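Podell bench cell

The Podell bench cell is a tabletop work cell for teaching handling tasks to robot arms with hand-held grippers. One operator stands at the front of a table with a gripper in each hand and does the task directly, and the recorded motion is later used to train a pair of arms. The cell was laid out by Annick Turcotte at the Lévesque workshop, and its setup and upkeep routine, known in the shop as the Katent sheet, has been copied by a good number of other benches. It is a wonderfully simple machine to look after, and much of the fun of it lies in how far a careful person can get with a hex key, a soft cloth and a bit of patience!

Contents
1 Layout
2 Setup
3 Daily care
4 Common repairs
5 Setup at the table
6 Records
7 See also

Layout

The cell has four main parts: the table, the two grippers, the tracking cubes and the recorder. Each gripper carries a cube printed with square black-and-white markers, and the position of the hand is worked out from whichever faces are in view. The cubes are the heart of the cell. A cube that has shifted even slightly on its mount will give motion that looks fine on screen and is wrong everywhere, so most of the sheet is about keeping them where they belong.

Power and signal cables leave the grippers at the wrist end and drop over the front of the table. Early versions ran them across the back, where they pulled on the operator's hands during long reaches. Moving them to the front was Turcotte's first change and probably her best one.

Setup

A fresh cell takes one person most of a morning. The table goes in first and is leveled, then the recorder is mounted below the tabletop, within easy reach. Grippers are put together on a separate bench and brought over only when both open and close freely with no cable attached.

The cubes are fitted next. Each one is seated by hand, turned until its reference face lines up with the notch on the mount, and tightened a quarter turn at a time on alternate screws. The Lidex calibration board is then laid flat on the table, and the operator sweeps each gripper slowly over it. A full sweep collects 1,313 marker readings per hand. If the two hands disagree, the cubes are loosened and the whole thing is done over – there is no shortcut, and people who have tried to fix it in software have generally ended up back at the screws.

Daily care

The morning check has 8 steps on the printed sheet. Marker faces are wiped with a dry cloth, never with solvent, which lifts the print at the corners. Jaw tips are looked over for nicks. Wrist bands are let out and refastened for whoever is working that day, and cables are run through the fingers from end to end to feel for stiff spots.

The last step is the part operators tend to love: a few minutes of free handling with ordinary small objects. Scissors are a great choice. The loops and the thin blades ask very different things of the jaws, and any stickiness in the linkage shows up right away.

Common repairs

Jaw linkages wear at the rear pin. On the first pair of grippers the pin was replaced after 3,906 cycles, and it is now changed well before that. The job is done with the cube left in place, holding the body in a padded vise, so calibration usually survives it.

Marker faces fade or scuff and are replaced as a full set. Swapping a single face sounds thrifty, but a new face beside five old ones rarely sits at the same height.

Cable faults are the most frequent complaint. They show up as short dropouts when the hand turns inward, and the break is nearly always close to the gripper. Over 37 cables have been rebuilt at Lévesque, most of them with nothing more than a new end and a longer sleeve.

Setup at the table

For handling practice the tabletop is kept mostly clear, with the objects placed toward the far side so that the operator has to extend both arms in turn. An open box makes a good work area, as its low walls force the jaws to come in from above.

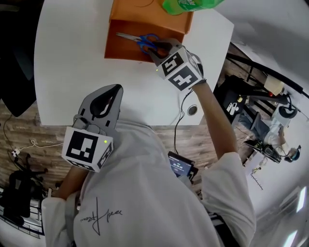

Operator's side of the table, with the right gripper open beside a pair of scissors in an orange box.

Records

The sheet was last revised on 21 Mar 2023, when the screw-tightening order was added and the old solvent step was struck out. Each cell keeps its own log of pins, faces and cables, and a gripper moved to another table takes its pages along.

See also

Lidex calibration board
Marker cube
Hand-held gripper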